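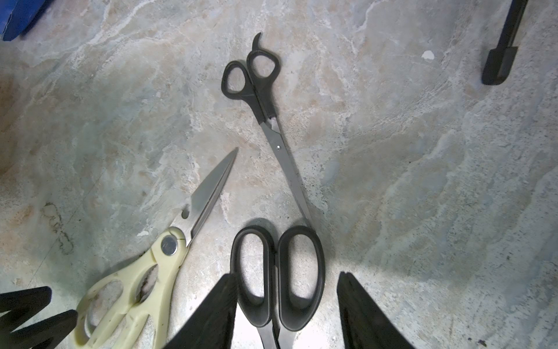 Kanini Ogola wants to know why a haircut doesn't hurt, when pulling out one single hair makes her yell so loud that the dog leaves the room. And if hair isn't alive, she adds, how come it keeps growing?

Good questions, both of them, and I have to admit the second one bugged me for years. I remember sitting in the barber's chair in Ernden when I was small, gripping the armrests and waiting for the ouch. I was sure that one day it would come. My fingers hurt when I cut them, so why not my hair?

So let's start at the bottom, which for hair means under your skin.

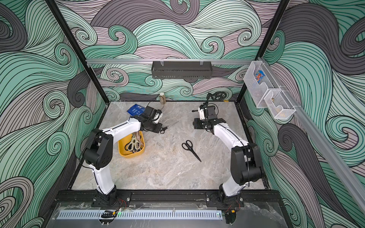 Kjell Nyberg

Every hair on your head grows out of its own tiny pocket. The pocket is called a follicle (say it FALL-ih-kul). It's a bit like a very deep, very skinny flowerpot sunk into your scalp. Way down at the bottom of the pot is a soft, rounded lump, and that lump is the busy part. It has blood running to it, and the blood brings food and oxygen, and the cells down there use all that to make more cells. Lots more cells! They're some of the fastest workers in your whole body.

Now, what happens when you keep making new cells at the bottom of a skinny pot? There's no room. The new ones shove the older ones up. And as the older ones get shoved up, they change. They fill up with tough stuff called keratin, they get squeezed together, and they dry out and die. By the time they poke out of your head, they're finished. The part of your hair that you can see, brush, braid, or get gum stuck in is made of cells that aren't alive anymore.

I know that sounds kind of gross. You're walking around with dead cells on your head. But so is everybody else, and your fingernails are made the same way, with the same keratin. So are a horse's hooves and a bird's feathers (well, a bird's keratin is a slightly different kind, but it's a close cousin).

So there's the answer to Kanini's second question. The hair you can see isn't growing at all. It's being pushed! Think of toothpaste coming out of a tube. The toothpaste isn't doing anything, it's just getting shoved along by what's behind it. The squeezing happens down at the bottom, where you can't see it.

OK, now the ouch.

To feel something hurt, you need nerves. Nerves are like long, thin message wires that run all through your body and up to your brain. If you bump your knee, the nerves in your knee send a message up, and your brain goes HEY, KNEE! There are nerves in your skin, in your muscles, in your teeth. But there are none inside a strand of hair. You can snip it, curl it, or tie it in a knot, and no message gets sent, because there's no wire to send it on.
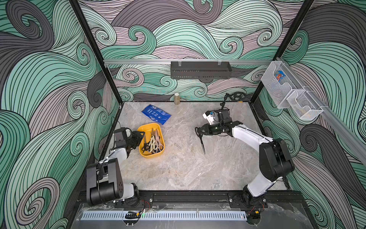

But each follicle does have nerves, and they're wrapped right around it under the skin. That's why pulling hurts. When you tug on a hair, the tug travels down the strand and yanks on the pocket, and the nerves there get very upset about it. Same thing when the comb hits a tangle. The tangle doesn't feel anything. Your scalp does.

Here's something you can try. Hold a bunch of your hair tightly, close to your head, and have somebody comb out the ends below your hand. It should hurt a lot less, since your hand is soaking up the pull before it gets to your scalp. My mom did this for my sister every morning and I never understood why until I was grown up.

And try this one too. With one fingertip, touch just the very ends of the hairs on your arm, as lightly as you can. Don't touch the skin. Feel that tickle? It's the nerves around the follicles again. Each little hair works like a tiny lever, so when the end moves, the bottom moves too, and you notice. It's handy for finding out that a bug has landed on you. Cats have a super version of this: their whiskers are extra thick hairs set extra deep, with loads of nerves around them. 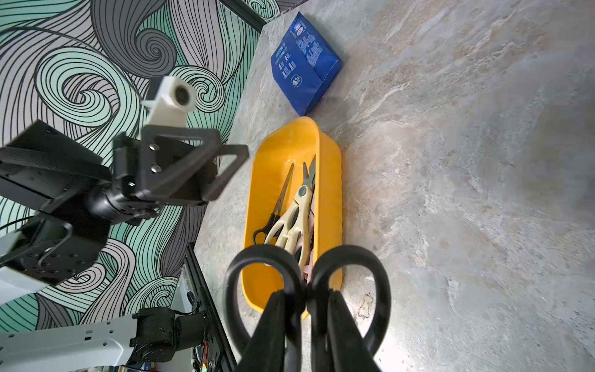
Somebody always asks me whether cutting your hair makes it grow faster. My grandpa swore it did. But think about the toothpaste again. If you wipe a bit off the end, does the tube know? The follicle has no idea you went to the barber. The hair on your head grows by about half an inch a month, haircut or no haircut. It can look thicker after a trim because the thin, split, raggedy ends are gone, but it's the same hair coming up at the same speed.

So why doesn't it grow forever? Every follicle takes breaks. It makes hair for a few years, then it stops and has a rest for a while, usually 3 or 4 months. Sooner or later the old hair drops out (look in your hairbrush!) and a new one starts. Your follicles don't all rest together, thank goodness, or we'd all go bald at the same time. Eyelashes only grow for a short stretch before they take their break, so you don't have to get them trimmed.

Please don't cut your own hair to test any of this. I did, the night before my school picture, and it took until June to grow out.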